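Clearing Station Automation at the Lusine Kitchen
Progress Report to the Celovier Workplace Fund

Submitted by Phyllis Hartley, Operations Manager, Kawaguchi Catering
Reporting period ending in December

1. Background to the period

Under the terms of the award, Kawaguchi Catering is required to report on the installation of the Rollik handling arms at the Lusine kitchen, on the performance of the equipment, and on the effect of the work on employees. The kitchen serves 3000 meals in a normal week and employs 40 people across the day and evening shifts. The award covers equipment, training hours paid at the full rate, and a review of job descriptions for the clearing and sorting team.

The previous report recorded a delay to the electrical work. That work has been signed off, and both arms have been in place since the second month of the period. The remainder of this report deals with the first stage of use, in which the arms sort kitchenware and tableware at a side table before any connection is made to the main return line.

2. Handling trials

The system recorded 3758 attempted picks during the period. An attempt is logged when the fingers close, whether or not an item is lifted. Standard dinner plates and cups with handles were added to the approved list after the first round of trials. Items with holes have taken longer. When an arm comes in low over a perforated surface, the holes nearest to it can appear bright while those further along appear dark, and reflections from the overhead lights run across both. The software has at times treated such reflections as the edge of an object and stopped short.
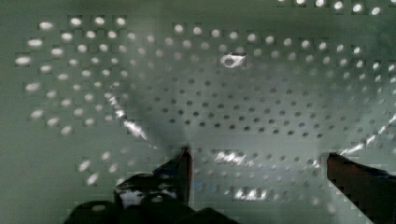 Wrist view over a perforated surface, with the gripper fingers open.

Two changes were made in response. The lamp closest to the side table was fitted with a diffuser, and the approach height for perforated items was raised so that the arm has a wider view before it commits to a grip. The supplier has advised that a further software update will address the remaining stops. We have not yet received a delivery date for it and have asked for one in writing.

Grip position has also been revised. The early setting directed the fingers to the nearest point on a rim, whatever the shape of the item. Staff pointed out that they would never lift a long basin in that way when full, and that a tab or handle is the safer place to take hold. The revised setting looks for a handle first and falls back on the rim only when no handle is found. It is slower, and the trial log shows more pauses as a result. We consider this acceptable at the present stage.

3. Mixed tables

The application stated that the arms would be tested on items as they come back from service, and that we would avoid trials limited to clean, evenly spaced pieces. Trials with mixed tables began once the approach height had been settled. Plates, cups, colanders, condiment bottles and food items are set out together, often touching or overlapping, and the arm is instructed to deal with one item and leave its neighbors where they are. 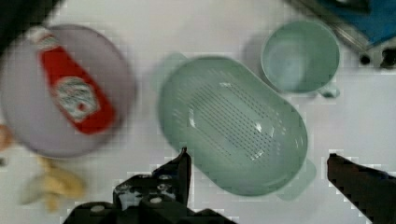 Contact between neighboring items remains the most common cause of a failed attempt. Where a cup stands close to a larger vessel, a wide-open gripper has little room to come down between them. Pale items on a pale tabletop present a second difficulty, particularly for the outline of a rim. A darker table mat has been ordered and will be tried in the coming period. Anything lying on a plate must be removed before the plate is lifted, and this step is still assigned to a person in all trials outside the test program.

No injuries were reported during the period. One bowl was broken when it was released too early. The release height was lowered the same day and the change was entered in the maintenance log.

4. Effect on employees

The Fund asked that this section receive the same weight as the technical section, and the following account was prepared with Mereana Pearce, who supervises the clearing and sorting team.

No positions have been removed and no contracted hours have been reduced. The commitment given to employees before installation, that any reduction in sorting work would be met by reassignment within the kitchen, remains in force and has been posted in the break room.

The content of the work has changed. Employees at the side table now spend part of the shift setting out items, watching the arm, clearing stops and recording the reason for each stop. Several have told Ms. Pearce that this is easier on the wrists and shoulders than continuous sorting. Others find it tiring in a different way. Watching for a stop that may or may not come requires steady attention, and the early practice of assigning one person to the table for a full shift was not well received. The table is now staffed in rotation, with a change at each break.

Employees also raised concerns about the wrist-mounted cameras. A notice was issued explaining what is recorded, who may view it and how long it is kept. Recordings are used for equipment testing only and may not be used to assess the pace or conduct of any employee. The wording was agreed with the staff representatives before the notice was issued.

Training was offered to every member of the team during paid hours. The first course assumed more comfort with the control screen than many people had, and attendance dropped after the opening session. Ms. Pearce rewrote the handout in plain language and moved the practical exercise to the start. Attendance recovered. Evening staff have had fewer chances to take part than day staff, and we regard this as a shortcoming of our own planning. A Monday evening session has been added to the schedule.

A revised job description for the clearing and sorting team is in draft. The draft includes the clearing of stops and the keeping of the log as recognized duties. The question of a pay adjustment for these duties is under discussion and has not been resolved. Employees have been told so.

5. Spending

Equipment costs are within the approved budget. Training costs are higher than planned owing to the repeated sessions, and we request permission to move unspent installation funds to the training line. A separate form accompanies this report.

6. Work planned for the next period

The darker table mat and the software update, if received, will be tested on perforated and pale items. Mixed tables will continue, with closer spacing introduced gradually. Connection to the main return line will not begin until the team has had the opportunity to comment on the layout, and the floor plan will be displayed in the kitchen for that purpose. The job description will be put to staff representatives, and the outcome of the pay discussion will be included in the next report.

Questions on the technical sections may be addressed to Ms. Hartley. Ms. Pearce has agreed to answer questions on Section 4 directly and can be reached through the Lusine kitchen office.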